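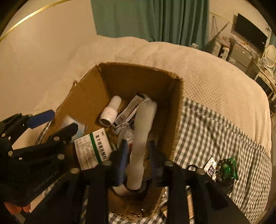
Hand-held gripper over a box of mixed household and medicine items, box on the bed.

How to budget for hand-held grippers (home data collection, small team)

Wrote this up quick after our second buying round, so it's notes more than a guide. Covers grippers you hold in your hand, with a camera on, for recording pick-and-place in people's homes. Robot arms are a different budget and a different page.

Step 1. Write the task list before you ask for any quote

One line per task. What gets picked up, out of what, where it sits. "Cartons and wrappers out of a deep cardboard box, on a bed" is a good line. "Household tidying" is not, no supplier can quote on that.

Then mark each line:
- one hand or two
- soft, stiff or crinkly items
- open surface or inside something with walls
- biggest and smallest thing in the set

Walls matter most. Long fingers get down in a box, short ones leave you banging the body on the rim. Ask for finger length past the body, in writing. The photo on the product page won't tell you.

Step 2. Singles or pairs

Decide now. We bought singles first round and paid shipping twice. Two-handed work needs a pair per operator, and you want both from the same batch so the jaws feel the same.

Our rule: if more than a few lines on the list say "two", buy pairs for everyone.

Step 3. Get three quotes, same sheet

We asked Suneo, Fendeo and Castley. Send all of them the same one page. Ask each for:
- price per unit and price per pair
- camera and mount included or not
- spare finger pads, price per set
- spare bolts and plates
- lead time
- who pays return shipping on a faulty unit

Suneo quoted without the mount. Looked cheapest untill we added it back. Fendeo quoted pairs only. Castley had the longest lead time but sent a parts list we could read. Put it all in one sheet, same columns, and fill the blanks before you compare anything.

Step 4. Cost the wear parts

Pads first. Cardboard edges and foil packets are hard on ribbed pads and you'll want spares on the shelf from day one. We budget $15 a set and order 50 sets at a time. Keep one bag of bolts per operator. Cheap, and a lost bolt stops a session.

Also in this line: memory cards, batteries, charging cables, a case for each pair.

Step 5. Cost the props

Gets forgotten every time. Set aside $300 per home. Ours goes on:
- cardboard boxes, different depths. They tear, buy extra
- empty cartons and bottles
- plastic wrappers, snack packets, anything thin
- a checked cloth or two to change the surface

Save your own packaging for a month before you buy any. Chinese-labeled cold medicine cartons turned out to be a good stiff item for us, flat sides, lots of print.

Step 6. Try before the big order

One pair, one home, one afternoon. Run the hardest lines on your list, not the easy ones. A carton lying at an angle in a deep box is a decent test. Check the grip, then watch the footage back and check you can see the pads on the item.

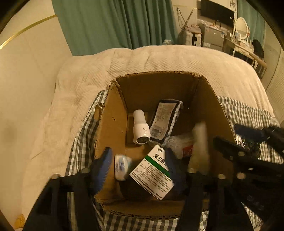

Step 7. Set the total and hold some back

Hardware, wear parts, props, shipping, import duty. Then a reserve. We keep $2,000 aside and don't touch it for extra units, it's for breakages and the odd repeat order. Doğukan Bozkurt does our purchasing and he wants the reserve as its own line, otherwise it get spent.

Step 8. Order timing

Place the main order well ahead of December. Couriers slow down, suppliers close the books, quotes expire. Check the expiry date on each quote. If it's close ask for an extension by email, most will give it.

When the boxes land: count against the packing slip, open and close every jaw, photograph any damage the same day. Then label left and right with tape.

Kocabaş Equipment Notes | Last updated 26 July 2024 | Contact | All rights reserved | Back to top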